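Touring by Bicycle, Evening Class
Handout 4: Planning a long weekend

1. Distance
The Brernov to Lullier loop is 300 km. Last April we allowed 90 a day, which looked modest on paper and less so into a headwind. Plan for your slowest rider, who may be you.

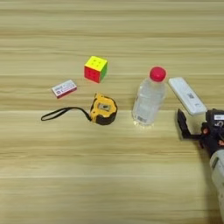 2. Water and food
Carry more than you think. The shop at Koivisto shuts at lunchtime and opens again when it feels like it.
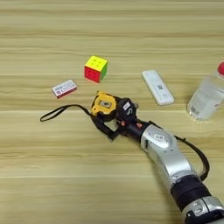
Luggage should be packed a week early and ridden round the block. Grímur Grímsdóttir's rule is that panniers go on level and heels must clear them. Check the gap with a tape measure, like the yellow and black one on the table with the puzzle cube, and write it down. The cube can stay at home; evenings at Fomier are short, and most of you will be asleep by the soup.

For next time: bring your route sheet and one spare tube.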